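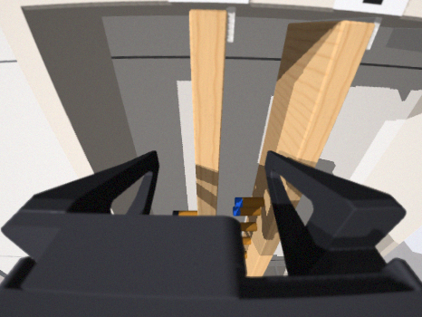 Kick returners get a raw deal. You stand back there by yourself, the ball hangs up in the lights forever, and if you catch it and run well everybody says nice blocking. If you drop it, well, everybody in the county knows your name by breakfast.

I got to thinking about this last week when I found my old stack of Nalotstead game programs in the closet (I was looking for a suitcase, don't ask). Right on top was one from Fuseini Alhassan's senior year, and there went my whole evening!

If you didn't grow up in Nalotstead, Fuseini was our return man and sometimes our third running back, and he was little. I mean really little. The program lists a height for him that my mother said out loud was a lie the first time she read it. He wore his sleeves pushed up and his jersey always looked borrowed from a bigger brother. But he finished with over 1003 return yards in his time there, at a school where we punted like it was a hobby, and I saw a whole lot of those yards from the cold end of the bleachers.

What I remember best is how he waited. Most kids that age catch the ball and take off like the grass is on fire. Fuseini would take two slow steps, almost walking, and the whole coverage team would start to slow down too, like they were being polite. Then he was gone up the sideline and my dad was spilling his coffee again.

The Prarnenano game was the big one. They had a linebacker who looked thirty and had been flattening people all night. We were down by a bit in the fourth, it was raining sideways, and they kicked it right to him. I know they'd been told not to, because I could hear their coach yelling about it the whole time the ball was in the air. Fuseini fielded it on the bounce, went left, went nowhere, turned all the way around and came back right across the field. I've told this story so many times that he now runs past every player twice and the band once. Anyway, he scored, we won, and I lost a glove that I'm still kind of mad about.

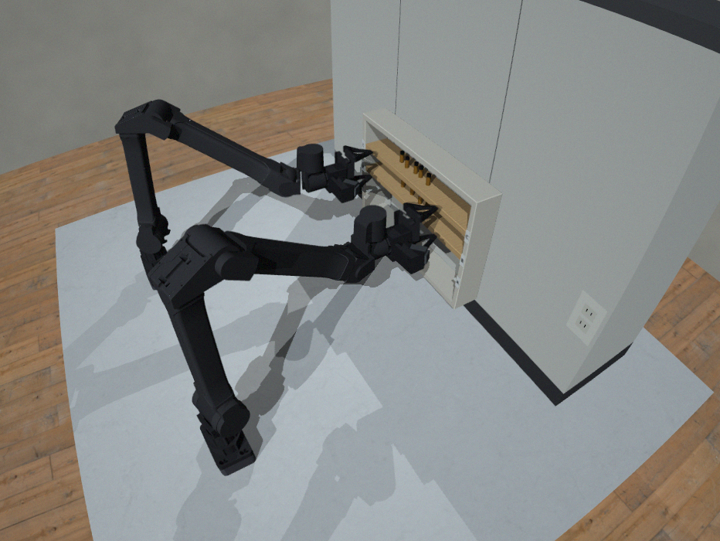
Programs are a pain to keep nice, by the way, and I have way too many of them. Mine have lived in a closet, a garage and the trunk of a Brukia hatchback, and the older ones have that wavy look now. I want them up off the floor and someplace I'll see them. A shallow cream-white wall cabinet like the one here, on a pale gray wall, is pretty much what I've got in my head for the hallway. Shallow is fine – a program is nothing but a few sheets and two staples. Fuseini's senior year gets the front spot and I'm not taking votes on it.

I called Amirul Pillai after I found the stack. We sat together for most of those seasons and he has a much better memory than I do, plus he kept stats in a notebook during games, so he's annoying to argue with. He says the Prarnenano return was a punt. I have always said kickoff. We went back and forth on it for most of an hour and then he said he'd dig out the notebook in April when he's home at his folks' place, so I guess I have until then to be right.

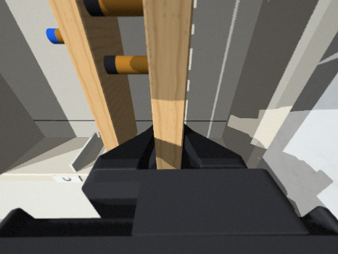 Light wood with the grain running straight up and down.

He did agree with me about the waiting, though. Amirul thinks Fuseini got it from basketball, where he was also the smallest kid out there and had to let the big guys commit first. I think he just wasn't scared. You can teach a kid where to run, but I don't know how you teach him to stand still with eleven people coming.

If anybody reading this has a program from the year before, the one with the Agarwal Hardware ad on the back, I'm missing it and I'd happily trade. I've got two of the homecoming one.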